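Sorting the utensil drawer by bin

The drawer to the left of our stove is 569 mm wide on the inside. I measured it in March, after the second time it jammed on a ladle and had to be freed with a ruler. Everything below follows from that number, so if your drawer is a different size, the method will carry over but the layout will not.

The old arrangement was a single molded tray with fixed slots. It was designed for table flatware, and we used it for cooking utensils. Long serving spoons lay diagonally across two slots, and anything that did not fit went on top. Stack height at the back of the drawer was the actual cause of the jam: the front of the cabinet has a rail that hangs down into the opening, and any handle resting on another handle could catch it.

I removed the tray and replaced it with separate open bins. Fixed slots assume you know the width of each category in advance. Separate bins can be moved, and one can be taken out to the sink and washed without emptying the whole drawer. The price is that bins have walls, and every wall uses up width. Three bins side by side means six walls, plus whatever gap the outside corners leave because the sides taper. In my case the taper was worse than the wall thickness. A bin that measures well at the rim can lose a surprising amount at the base, and the base is where the utensils sit.

Buy by the base measurement. Few sellers list it. Okano does, on the underside of the label, and that decided the brand for me. I also tried a set from Stider, which had straighter sides but a rolled rim that kept neighboring bins apart at the top. They went back.

The sort itself took one evening. I emptied the drawer onto a table and made categories by length first and by use second. This is the reverse of what most guides suggest, and Rebecca Pace, who has read more of those guides than I have, told me so in the comments on my last post. Her argument is that you reach for a tool by its job. I agree with that for a drawer with spare room. In a drawer with a length limit, the long items dictate where the bins go, and the short ones can be grouped by job in whatever space remains.

Large spoons were the difficult category. A deep oval bowl on a long handle does not lie flat, so the bowl end needs more height than the handle end. Two of them placed the same way will nest, more or less, if the bowls match. If the bowls do not match, the upper one rides up on the rim of the lower one and the handles drift apart. Alternating them head to tail uses the width better and makes them slower to pick up.
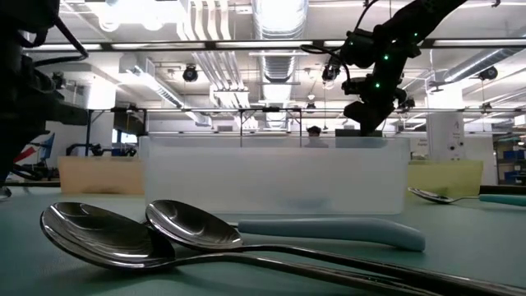

Large metal spoons in front of the bins, and a small one with a teal handle off to the right.

Color turned out to be more useful than I had planned for. The original intention was to have all bins in the same frosted white, for the look of it. With identical bins, people put things back by memory, and memory in this house is poor after 10 in the evening. With a tan one, a white one and a yellow-green one, I can say "white" and Fionnuala will put the spoon in the white one without turning around. The assignments are now:

White: long serving and stirring spoons, metal.
Tan: spatulas, turners, the fish slice.
Yellow-green: short items, including measuring spoons and the small tasting spoons.

The frosted plastic has one practical drawback. It hides the contents just enough that you have to look in from above. In a drawer this does not matter, as you are looking from above anyway. On a shelf it would. Siobhán Dunne keeps hers on an open shelf at eye level and switched to clear ones within a month.

Some notes on things that did not work.

Rubber liner under the bins. It stopped them sliding, but it raised them 2 mm, and that was enough to bring the tallest spoon bowl back into contact with the rail. I now use a small dot of removable putty at each front corner.

Dividers inside the bins. Crumbs collect along them and a long spoon rides over the top of them.

Storing the whisk with the spoons. Every handle that could go through the wires did so. The whisk is on a hook.

Labels. I printed a set and took them off again, as the colors were doing the job.

The limit I settled on is 3 large spoons per bin. A fourth will fit physically, but you then have to lift one to get at another, and the drawer starts back toward its previous condition. The surplus went to Fiachra Hegarty, who had just moved and owned one fork.

I have not solved the rolling pin. It is longer than the drawer is deep by the width of a thumb, and at present it lives on top of the fridge with the Kamath scale. If the hook holding the whisk will take the weight of a second one beside it, I may try hanging the pin by a loop. I still need to find out what that panel is made of before I drill into it.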